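Getting the twin arms to behave

Weekend project number I've-lost-count, and this one has been so much fun! I finally sat down and rebuilt the simulated copy of our two-arm sorting cell from scratch. Adaeze Anozie had been nudging me about it since November, after the old model drifted so far from the real table that nothing we tuned in it carried over.

The job itself is simple. Colored cubes on a brown table, a teal bin on one side, a pink one on the other, and each cube has to end up in the bin that suits it. The setup is where the hours go. I started with the bases, because if those are off by a hair everything downstream is off too -- ask me how I spent my first evening. Then came the gripper limits, and after that the friction on the cubes, which I had set so low that they squirted out of the fingers like wet soap.

The right arm has its fingers around a teal cube beside the teal bin, and the left one is reaching over the table with its gripper open. I love watching these two!

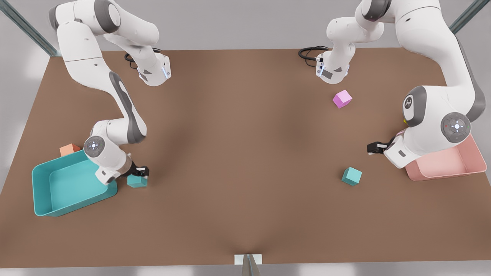

What I check before a long run

I keep a short routine now. Home both arms, open and close each gripper, then do 4 slow picks per side with the speed turned way down. If those look good I let it go for 200 cycles and make dinner. My best run so far is 855 without a reset, and yes, I did a little dance in the kitchen.

Next up is the wrist on the left arm. It still takes the long way around on some reaches, and Olumide Onuoha thinks my joint limits are too tight. I'm loosening them tonight -- will post the numbers when I have them.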